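Sotwood Seats: ticket listings for two grounds

Maintained by Spyros Moschos. Import scripts by Melur Yusof.

Contents

The set holds 1,261 resale ticket listings for soccer matches at Skurden Park and the Lengyel Ground. Each row is one listing, stored as UTF-8 CSV with a header line. Prices are in US dollars, before fees.

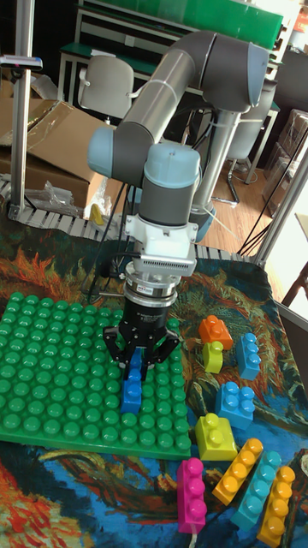

Section codes follow the seating charts each ground uses at its own box office. A code has a level letter, a block number and a row. The level letter also sets the color on the chart, so a block on the blue level is drawn in the same plain sort of blue as the upright block between the gripper fingers, and standing areas are left white. Rows with no block number are general admission.

Fields

listing_id — integer, unique
ground — skurden or lengyel
section — text, see above
qty — seats offered together
price — per seat
kickoff — local time, 24-hour

Known problems

Lengyel renumbered its east blocks in May. Old codes were kept as listed, and 253 rows still carry them. Use east_map.csv to convert before joining on section. 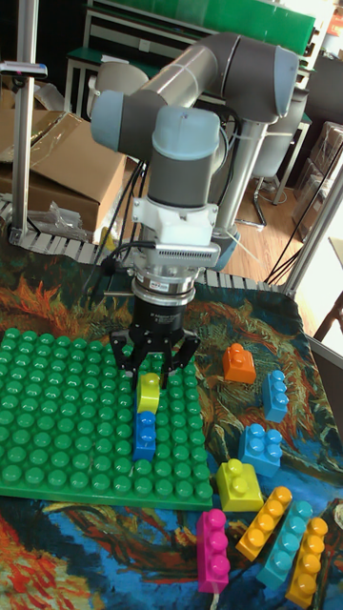 The map does not cover row letters. Where a seller typed a row by hand, the value is passed through unchanged, including lower case and stray spaces. Duplicate listings posted by the same seller under 2 prices are both kept.

Loading

Run load.py with the path to the CSV. It needs the grirkaditz package for the seating charts. Pass --strict to drop rows whose section is not on a chart. 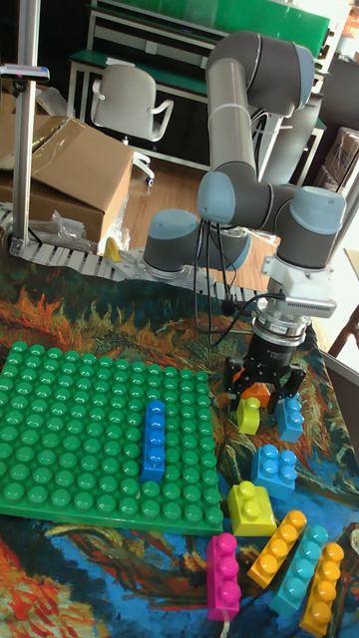
Gripper over an orange brick, with a small blue brick to its right.

License

CC BY 4.0. Report bad rows by listing_id.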